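Kyriakidis Flat, Skatavness: open ground for hire
Posted Aug 10, 2019

Hired for a full day of kite and drag-chute testing. The requirements were level ground, no overhead lines, and no sealed surface to tear up fabric on landing. Cost was $200 for the day plus a refundable gate deposit. Booking is by email and the reply took two days.

Access is by a graded road with one cattle grid. The last stretch has a soft shoulder and is not suitable for a low trailer. A standard ute had no trouble in two-wheel drive at reduced tyre pressure.

The ground varies. Parts of it are brown dirt, dry and compacted, with small clods, shallow dimples and a scatter of fine stones. Other parts are fine, loose sand, orange to tan in colour, and almost completely level. Paler ground borders the brown dirt in places. Anyone planning to measure rolling resistance or stopping distance should choose one surface and stay on it, as results will not transfer between the two.

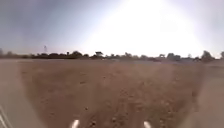
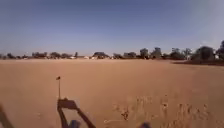 Breltetti, replying to an earlier version of these notes, disagreed about the pegs and wrote that standard 8 mm steel is adequate in the brown dirt if driven at an angle, and that only the sand needs a screw anchor. That may be correct for light loads. Our 8 mm pegs were driven vertically and two of them lifted in the afternoon. Cundix screw anchors held in both surfaces and are what we would bring again. They are slow to start by hand in the compacted sections, so pack a bar.

Wind exposure is good over the open part of the field. Trees and shrubs stand along the far side, low and patchy for the most part, with a few taller ones. Stay well clear of them for launching. We recorded a noticeable drop in wind speed when working too near.

There is no shade on the working area, no water and no power. A 4000 W generator was more than needed for two chargers and a laptop. Fine dust got into every unsealed case, including the one with the load cell.

The surface is unmarked, so bring your own cones and a long tape. Our longest straight run was 794 m.

Value is fair for the area available. We have provisionally booked again for June, when the hire rate is lower. Gates close at sunset and the padlock needs a firm pull.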